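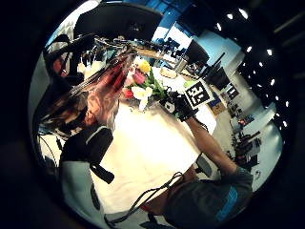

A bouquet of flowers on a white table.

The Stultdale Sequence

The Stultdale Sequence is a long poem in 27 parts by the poet Kayode Onyeka, published as a single volume by the small press Warnura. It follows one household through a year in a river town called Stultdale, and it is usually counted as the third of his four books, though readers who come to him for the first time very often start with it. The poem is admired for its plain speech, its patience with small domestic matters, and a slow, looping way of telling a story that some people find restful and others find a little trying.

Background

Onyeka had already published two short collections, Yakubu and Zamero, before he began the work. The first was named after a grandfather who appears in most of its poems, and the second after a boarding house where a number of its speakers live side by side without quite becoming friends. Both books were made up of separate lyrics, few of them longer than a page, and in the preface to the Sequence he writes that he had grown tired of "closing the door every time somebody in the poem sat down." He wanted, he says, to let people stay in the room a good while longer.

The earliest part to be written was the one that now stands ninth, "Washing the Good Plates." It was meant to be a single poem and was printed as one in a magazine, where it runs to 51 lines. Onyeka kept going back to the two sisters who do the washing, wondering what had been eaten off the plates and who had been asked to the meal, and the parts on either side of it grew out of those questions. The preface mentions that an early draft of the whole had 100 pages and a good many more characters, including a ferryman who survives in the finished book only as a whistle heard across the water.

Setting and story

Stultdale is never placed on a map, and the poem is careful not to say what country it is in. It has a bridge, a feed store, two churches that share an organist, and a river that comes up into the lower gardens every spring. The household at the middle of things is made up of the sisters, Ada and Ruth, their widowed father, and a lodger who is called only "the lodger" until the last part, when the father finally uses his name in passing - and Ada, who is peeling an apple at the time, stops for the length of one line.

Very little happens in the usual sense. The father sells a piece of land he had promised not to sell. Ruth takes a job across the river and then gives it up. A neighbor's child goes missing for an afternoon in May and is found asleep in the organ loft. The flood, when it comes, is a modest one, and spoils a carpet and some seed potatoes. Much of the pleasure of the book lies in seeing these things come round again in other people's telling, so that the sale of the land, for instance, is mentioned in eleven different parts and is never described the same way twice.
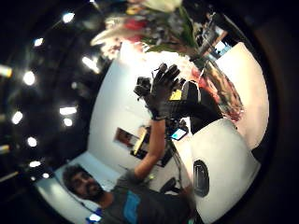 The four seasons give the poem its rough outline, but the parts aren't divided evenly among them. Winter takes up nearly half the book and summer is over in two parts, one of which is a grocery list. Onyeka defends this in the preface by saying that people in a cold house have more time to talk, and that he himself has never been able to remember a summer properly.

Form and language

Most of the poem is in loose, unrhymed lines of four or five beats, set in long paragraphs of verse with a line of white space between them. The talk is given without quotation marks, and it can take a moment to work out who is speaking, especially in the kitchen parts where three or four voices may share one line. Rhyme turns up seldom and mostly when somebody is singing or half singing to themselves. Part 4, the father's walk to the feed store, is the great exception, being written from start to finish in rhymed couplets that keep time with his steps and that falter, rather touchingly, whenever he has to stop for breath.

The words are ordinary ones. There are few comparisons, and when one does appear it tends to come out of the same small stock of household things - bread, string, kettles, coats - that the characters have around them. Ruth compares the flood to a visitor who won't sit down, and Ada's reply, that at least it wiped its feet, is probably the best-known exchange in the book.

Reception

Early reviews were friendly but somewhat puzzled. Several reviewers who had liked the tight, finished lyrics of Yakubu missed them here, and one complained that the poem "tells you where the spoons are kept and then tells you again." Others took exactly that quality as its strength, and pointed to the way the repeated details gather feeling as the book goes on, so that by the closing parts the mention of a drawer being opened is enough to bring back a quarrel from the autumn.

The most common criticism has been of the lodger, whom many readers find too thinly drawn to carry the weight the ending puts on him. Defenders answer that he is seen only through the eyes of people who haven't troubled to look at him very closely, and that the thinness belongs to them. The argument has gone on comfortably ever since and shows no sign of being settled.

Later editions

A second edition corrected a number of misprints and restored a short passage in the nineteenth part, in which Ruth rereads a letter on the bridge. It also moved the preface to the back of the book, at the author's request, under the new title "Afterward, With Tea." Readers who own the first edition sometimes find that their line numbers differ from those given in essays on the poem, most of which follow the second.

A reading of the whole work was recorded by the author and takes up an entire evening, with one interval after the flood. He reads slowly and without much expression, except in the couplets of Part 4, where he can be heard tapping the table.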